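# Treadmill belt has gone shiny and slips when I step on it - wax, tighten or replace?

**Natalina Messina**, March 2021

Hi all, first post, so be gentle! I have an old Gokska folding treadmill that I got from my sister-in-law when she moved. It lived in her garage for a good long while and now it lives in my laundry room, next to the dryer, where it mostly held sweaters until this winter. I've started walking on it every morning before work and I really want to keep the habit going.

The trouble is that when my foot lands, the belt sort of hesitates for a split second and then catches up. It's worse if I go above a slow walk, and worse on the incline. The motor sounds fine to me, the same hum it always had. My brother says the belt has gone glossy and needs to be roughed up with sandpaper. My neighbor says never, ever do that, just crank the bolts at the back until it quits. The manual is long gone and the Gokska website only has the newer models.
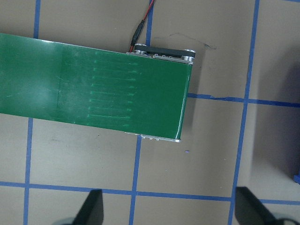 I did try turning the bolts, one full turn on each side, and it got better for a couple of days and then went right back. Now the belt also drifts to the left, so I probably didn't turn them evenly. I'm scared to keep going in case I snap something. I also bought a bottle of silicone lubricant (no idea if it's the right kind) and haven't opened it yet.

So what do I do first? I don't want to spend 200 dollars on a new belt if it's something silly. And does the shine mean anything? Thanks so much, and sorry this got long.

---

**Primo Pellegrini**

Just buy a new one. Those old folding ones are junk. Mine died after a year and I put it out on the curb. A decent Donati costs 900 and you'll never think about it again.

---

**Ornella Galli**

Natalina, please don't put it on the curb yet! I've kept two of these going for my mom and me, and a slip like yours is usually fixable at home in an afternoon.

First, unplug it. I mean pull the plug out of the wall, don't just take the safety key out. Then put the sandpaper away. Shine on the top side is mostly just your sneakers polishing it, and it's the underside that matters, where the belt rubs on the deck. Reach in from the side and feel under there. If it's dry and a bit rough, it wants lube. If it feels slick and glassy all over, or you find cracks or a seam coming apart, it's worn and you'll be shopping for a belt whatever you do.

For the lube, check the bottle says 100% silicone and made for treadmills. No WD-40, no cooking spray (yes, my mom did). Lift one edge of the belt, run a thin line down the deck from front to back, then do the other side. Less than you think! Plug it in and let it run slow and empty for a few minutes so it spreads.

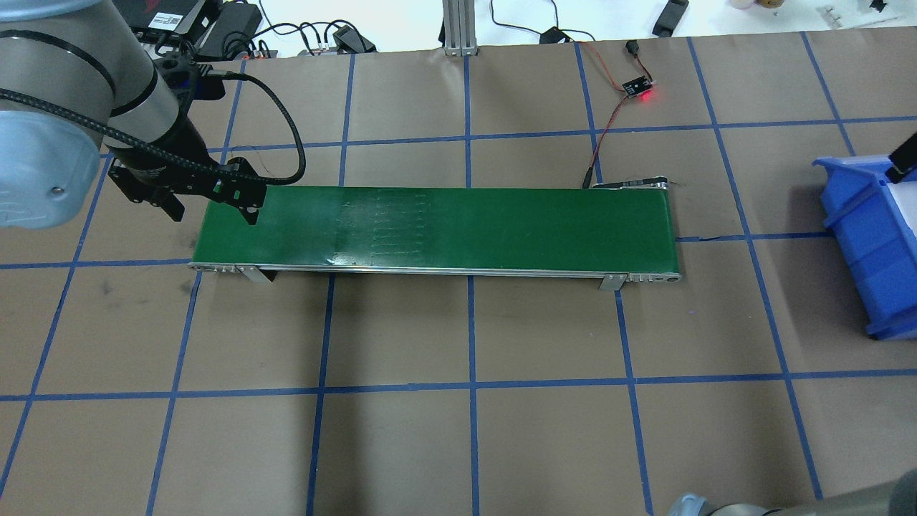
*Belt with its side rail and the end cap on the right*

Now the bolts. Go back to where you started, so one full turn loose on each side, and then work in quarter turns, same amount left and right. Walk on it in between. You want to be able to lift the middle of the belt a couple of inches off the deck by hand. Tighter than that and you're wearing out the roller bearings and making the motor work for no reason. For the drift: if it wanders left, tighten the left bolt a quarter turn with the belt running slow, then wait a minute or two before you touch it again. It's slow to react and that's where everybody overdoes it - I certainly did.

If it still hesitates after all that, try this. Stand on the side rails, set it to the slowest speed, hold the handles and put one foot down firmly on the belt. If the belt stops but you can still hear the front roller turning, it's the walking belt. If the roller stops too and only the motor keeps going, it's the little drive belt under the hood, and those are cheap. I got mine from Trirnach for under 10 dollars plus shipping.

---

**Lucrezia Ferraro**

Agree with Ornella on nearly everything. I'd only add to vacuum under the motor hood while you've got it unplugged. Laundry rooms are murder for lint and mine looked like a cat had been sleeping in there.

Also wipe the deck with a dry rag before you lube it, all the way under the belt if you can pull the rag through from side to side. Otherwise you're making paste. And write the date on a piece of tape on the frame so you know when you last did it.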